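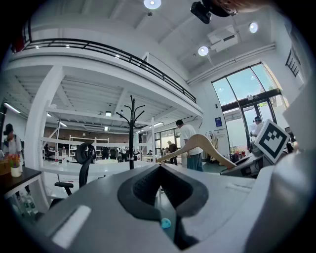

The Flavell Wooden Hanger, set of 3

I sell a lot of hangers for such a small shop, and this is the one I keep reordering. It's a plain light wood hanger with curved arms, made for us by Gotitz, and I've had my winter coats on the same ones for years. My dad's old wool overcoat weighs a ton and it still has its shoulders!

The curve is what you're paying for. Wire hangers leave those little bumps at the top of the sleeve (you know the ones), and the thin plastic kind sag in the middle once you put anything heavier than a shirt on them. These follow the slope of a real shoulder -- so jackets, blazers and heavy sweaters all hang the way they should.

A few things to know before you order. There's no pants bar on this model. If you want one, look at the Arora, which costs a bit more and is slightly thicker. The finish is a light wax, so please don't hang anything dripping wet on it. I did that with a raincoat and got a dull patch that took two rounds of furniture wax to fix.

Each set weighs 630 grams. We had 150 sets in the last delivery and the next one is due in September, so if your size says "back soon," drop me a line and I'll put your name down.

Comments

Adeel Rizvi
Got 2 sets for the hall closet. Do the hooks turn? Mine seem a little stiff.

Liam Foley
They do turn, Adeel, just give them a good twist the first time. Mine loosened up in a week or so.

Costel Vukadinović
Nice hangers but too wide for my daughter's jackets. Any chance of a kids' size?

Contact us | © 2018 Papadopoulos Home | Back to top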